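二手戴尔台式机值不值得拆开改?卖家说“换个电源就能再战五年”,我不太信

发表于 硬件杂谈 > 旧机改造

旧螺丝刀 楼主
先说结论,我是来泼冷水的,也欢迎有人把我说服。

上个月在 Barkero 上看到一批公司淘汰下来的戴尔台式机,卖家挂了很长一段介绍,大意是换个大点的电源,插张显卡,再战五年没问题。评论区一片叫好。我当时手痒,收了2台,运费另算,到手以后就开始觉得那段介绍写得太轻巧。

第一,品牌机的电源接口、主板供电、面板线,每一代都可能不一样,卖家一句“通用”就带过去了。第二,机箱里的空间是按原配置算的,多塞一样东西就要跟线打架。第三,“成色95新”这种说法我一直不知道怎么来的,外壳擦干净就算?

有没有真的改过的,讲讲实际花了多少钱,别只讲跑分。

灰兔子写代码
楼主想多了吧。我办公室那台就是这么改的,买了一根转接线,一晚上搞定,用到现在。品牌机做工比同价位的杂牌组装机强得多,钢板厚,不割手。

旧螺丝刀 楼主
转接线哪家的?线径多少?你那张卡多少瓦?“用到现在”是用了几个月还是几年?

灰兔子写代码
Skomum 的转接线,线径没量过。卡是不用外接供电的那种,刀卡。十一月装的。

旧螺丝刀 楼主
那不就结了。不用外接供电的卡,你根本没必要换电源,转接线也是白买。拿这个例子来证明“换电源再战五年”,我看不成立。

南门修电脑
说句公道话,两边都对一半。这类机器我拆得不少,毛病多半不在板子,在线。原厂的线长度刚好够用,走线位置是定死的。你换一个电源,线长了没地方藏,线短了够不到,盖子合上的时候顶着,时间长了接头松不松全看运气。

还有一点提醒新手,品牌机上的主供电插头长得像标准的不等于就是标准的。数针数,看针脚定义,查清楚再插。别信什么防呆设计,力气大的人我见过。

一碗凉皮
我就是那个力气大的人。插反过一次面板线,幸好没烧。

旧螺丝刀 楼主
南门这个说法我认。我把侧板打开看过了,主板是绿色的戴尔板,电源压在板子上沿外面,中间只隔一条光秃秃的机箱铁皮。电源底下出来两路线,一路黄黑的往上拐个弯,用白扎带扎着;另一路黑白的斜着往右走。右边更挤,红黑两色的 SATA 线上缠着带二维码的白标签,跟一大把供电线挤到一块,最后那个白色多针插头插在主板右边沿上。
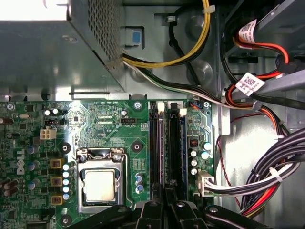
灰兔子写代码:线多一点怎么了,拿扎带重新捆一遍就好,十分钟的事。你们把理线说得跟开颅一样。我反而觉得原厂贴标签是好事,哪根是哪根,拆之前拍个照,装回去不会错。

旧螺丝刀 楼主
贴二维码是给产线和售后用的,你拿手机扫出来大概率是一串料号,对你认线没什么帮助。拍照倒是应该拍,这个我同意。捆线我也会,问题是捆到哪里去。原来的电源旁边就没多少余地,换一个线材更粗的上来,你那十分钟我看要翻几倍。

南门修电脑
标签别撕就行。撕了留一圈胶,夏天发黏,沾灰。真想认线就自己另外贴,美纹纸写字最省事。

SATA 线如果卡扣还紧,不用换。很多人一上来就全换新线,新线比原厂的硬,弯不过去,反而把接口别歪了。

楼下小卖部
有没有人算过总账?我替楼主算一个。整套下来,机器加电源加转接线加一张二手卡,我这边的报价是1,355,还没算硬盘。这个钱在二手市场可以直接买一台别人配好的,标准机箱标准电源,以后想换什么换什么。

一碗凉皮
别人配好的你就敢买?矿卡翻新的坑我踩过,到现在看到“个人自用”四个字还会条件反射。品牌机好歹来路清楚一点。

楼下小卖部
来路清楚也是卖家说的。他给你看采购单了?

旧螺丝刀 楼主
没给看。我问过,他说公司资产处理不方便外传。Barkero 上这种话术太多了,我现在一律当没听见。

Daltitmont老用户
插一句,我买过 Daltitmont 的小机箱电源,专门给这类旧机器做的,尺寸能放进去,线也短。噪音一般,夜里能听见。愿意折腾的可以看看,我没有说它好的意思。

旧螺丝刀 楼主
标多少瓦?有没有人实际拉过负载?

Daltitmont老用户
标称我忘了,回家看。负载没测过,插着办公用。

旧螺丝刀 楼主
那还是不能说明问题。办公用的负载,原装电源一样扛得住。这个帖子里到现在,没有一个人是真的上了大显卡、跑满、用过一年以上的。

灰兔子写代码
你这标准谁都达不到,网上发帖又不是写论文。照你这么说什么都别买了,抱着新机发票睡觉最安心。

旧螺丝刀 楼主
卖家写的是“五年”,我问一年,不算过分吧。他要是写“便宜,能亮机,适合打字看网页”,我一个字都不会多说。

南门修电脑
建议楼主这样处理:一台原样留着,清灰,换硅脂,加条内存,装个固态,给家里人上网用。另一台你爱怎么改怎么改,坏了也不心疼,还能给第一台拆零件。清灰的时候电源拆不拆看你自己,不熟就别开电源壳,从网孔那面吹一吹够了。

一碗凉皮
附议。固态一换,体感比什么显卡都明显。

楼下小卖部
这个我也没意见。花小钱可以,花大钱不行。

旧螺丝刀 楼主
行,第一台就按南门说的来。第二台先不动,等有人拿出满载的数据我再考虑。另外问一下,主板电池要不要顺手换掉?机器放多久我不知道,卖家说“一直在用”,照例存疑。

南门修电脑
换,两块钱的东西。进系统看时间对不对只能当个参考,有万用表就量一下。

Gilbert_硅脂爱好者
硅脂别涂太厚,就说这么多。

灰兔子写代码
楼主满载数据我来出,你先说好,跑什么软件、跑多久、室温多少,免得我发出来你又说不算。

旧螺丝刀 楼主
可以,我晚上列一个,先说好,刀卡不算。

灰兔子写代码
……那你得等我换卡。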